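Dingate Records README
Town council minutes and association papers, early twentieth century

What this is

Transcriptions of 226 documents on how the town of Dingate was governed after it was split from the Valuvton district. Most are council minutes. The rest are letters, election notices and the rule books of 12 local associations. Total length is a little over 3,000 pages.

Source and copying

The originals are bound volumes held in the Hutchins reading room. Pages were copied by phone and typed up by hand. Spelling was left as found. Place names were not modernized. 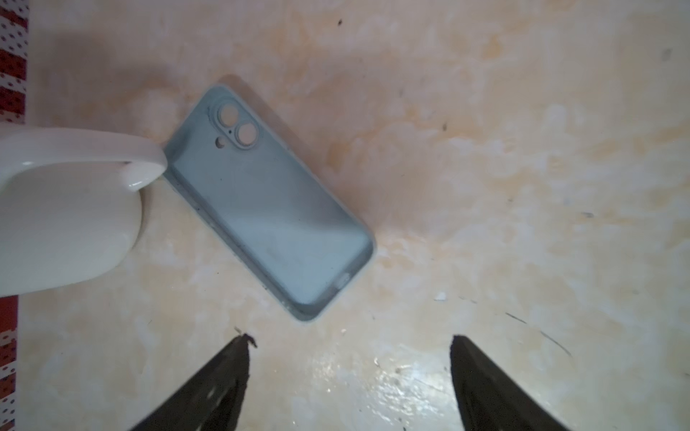 Otakar Procházka wrote back after the first release that the boundary letters should be dated by the day they were received, as the senders often left the date off. The date field now follows that rule, and the sender's date, when there is one, has its own column.

Files

minutes.csv - one row per meeting
letters.csv - one row per letter
associations.csv - names, founding years, officers
notes.txt - unclear readings, by volume and page

All files are UTF-8. Empty cells mean the source says nothing. A question mark means the word could not be read.
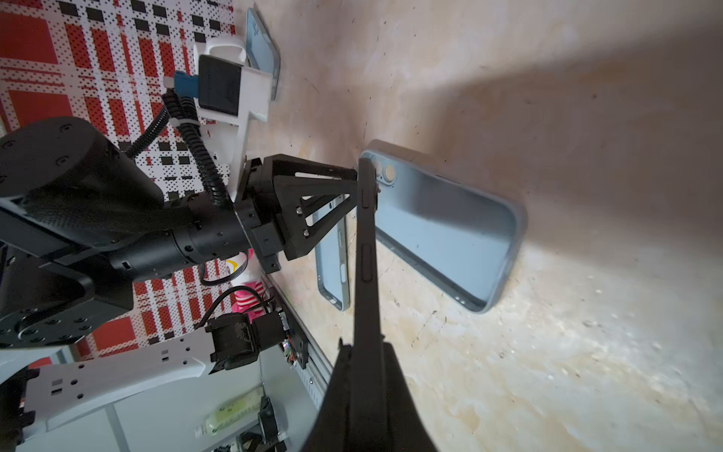
Volume 5 has water damage along the spine, so the first words of many lines are missing. These are marked with square brackets and no guess is given. The index at the back of the same volume does not match its page numbers - use ours.

Known gaps

No minutes survive for the two winters after the split. Women's associations are thinly covered. The Drillico works council kept its own books, and they are not included.

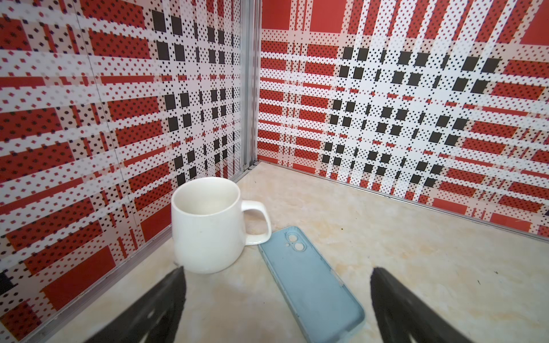 Mug and phone on the table.

Corrections

Send the file name, row number and proposed reading. Fixes are merged each February.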